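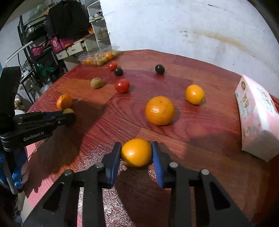
*Last changed: December, 16:40*

**Subject: Re: [gumumen-list] Grip width on round fruit**

> We are seeing a lot of variance in jaw opening on the fruit task. Two people at Urberg close on the same orange and the recorded widths differ by up to 4 mm. Is that the encoder, or are they squeezing differently? We would like to know before we collect the other half of the set.

Mostly squeezing. We checked the encoder against gauge blocks at Lusteck and it repeated to well under a millimeter. The pads are soft, so a firm grip reads narrower than a light one on the same orange.

What we do now:

- Close until both pads touch, then stop. Hold for 3 seconds before lifting.
- Grip across the widest part of the fruit. Off-center grips roll the fruit and the width trace gets a step in it.
- With two grippers, let one finish its grasp before the other starts to lift. The policy learned overlapping lifts badly.
- Tag kiwis, grapes and cherry tomatoes separately from citrus. A grape needs a much smaller opening, and one normalization for everything flattens it.

On set size: we have some 3,000 demonstrations in the Yilma folder, and I dropped every episode with a regrip in the first pass. That was too strict – regrips are useful if the second grasp is clean. They are back in under their own label.

The replay script still assumes the old zero offset. If your widths come out negative when the jaws are shut, re-zero and export again. I have not looked at whether the offset drifts over a long session. If you have traces from one, please post them to the list.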